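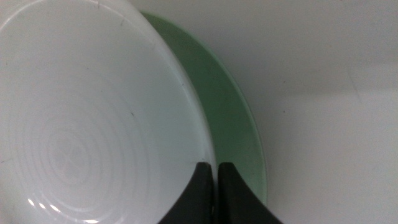

Should a band still play its old hits when it has a new record to promote? Most of the time it should, and it should play them the way people remember them.

I saw Trorneo at the Hestham on 3rd September, on the second night of their tour. The room holds 2000 and was close to full. They opened with seven songs from the new album, back to back, before anyone heard a note of the old material. By the fourth song the line at the bar was longer than the one for the merch table.

The new songs are good. Duyên Châu is singing better than she did on the first record, and Khải Trương has found a drum sound that suits her. But a ticket cost 40 dollars, and a lot of the people around me had bought one on the strength of three singles they have loved for years. Two of those were played as slow acoustic versions. The third was left out.

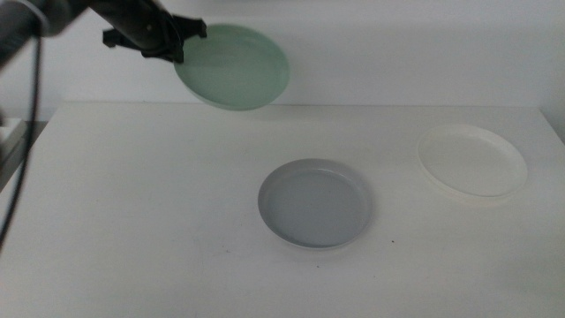
A pale green plate, held at the rim.

I understand the boredom. Playing one chorus every night for years must wear a person down. Still, the crowd is not hearing it every night – many of them are hearing it live for the first time.

Birkance handled this better last spring. They put an old song after every two new ones and kept the arrangements close to the records. People stayed for the new songs and sang on the old ones. Trorneo have the rest of September to change the set, and I hope they move things around before the tour ends.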